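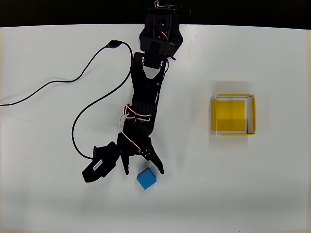

The Cube Is Easy, the Sock Is Not

July 13, 2025

Every spring I read that this is the year when a machine will do my dishes. In March it was Prurkex, a company that showed a film of its kitchen helper putting plates on a rack. My neighbors watched it and were very impressed. I was impressed too, but I also looked at the plates. They were all of one size, they were clean, and they stood in a line waiting to be taken.

I worked many years in a packing hall before I began to write, and I want to say what I think about this question from that side. Can machines do our chores yet? My answer is no, and I believe we are further away than the films let us think.

Consider the exercise that almost every beginner with a robot arm starts from. There is a small cube, there is a tray, and the arm must carry the cube to the tray. It is a good exercise and I don't laugh at it. The cube has flat sides and keeps its shape when you squeeze it. The table is clear, so the fingers can come from above and open wide. If the cube lands in the tray a little crooked, it doesn't matter to anyone.

Now take a sock from a pile of laundry. The sock has no sides. Half of it is under a shirt, and when you pull it, the shirt comes also. It may be inside out, and you must find its partner, which looks the same as four other socks except for the heel. A child of six does this badly but she does it. I have not seen the machine that does it in a real house, with the light of a real house and the cat sitting in the basket.

People answer me that the shop floor is different, and there they are partly right. In our hall we packed parts for garden pumps, and for one season we had an automatic cell from Cleltell. It was excellent with the hard boxes. It placed them all night and did not get tired or angry. But the rubber seals came in bags, and the bags stuck together from static, and the cell took two when it should take one. So two of us stood beside it and separated bags by hand. One day I wrote down the stops in my notebook, and I had 1347 boxes and up to 2 stops in an hour. The boss said this was very good. For boxes, yes. Nobody had written down the work of our hands, so in the report it did not exist.

This is my main complaint. When we ask if a machine can do a chore, we count only the middle of it -- the grasping and the putting. We forget the part before, when somebody clears the table, and the part after, when somebody sees that a glass is still dirty and washes it again. In a household these parts are most of the work. My mother never said "I move plates." She said "I do the kitchen," and that included noticing that we had no more salt.

I am not against the research. I live in Gil, where the library has a robot club called Prirance, and I go sometimes to watch the young people there. They are patient in a way that I admire. They will spend a whole evening on a bad grasp and change one number, then another. I would only ask the companies to be as modest as these students. Show us the drawer that is too full. Show us the wet towel, and leave the film running when it falls.

Until then I will keep my money and fold my own laundry. It takes me twenty minutes, with the radio on.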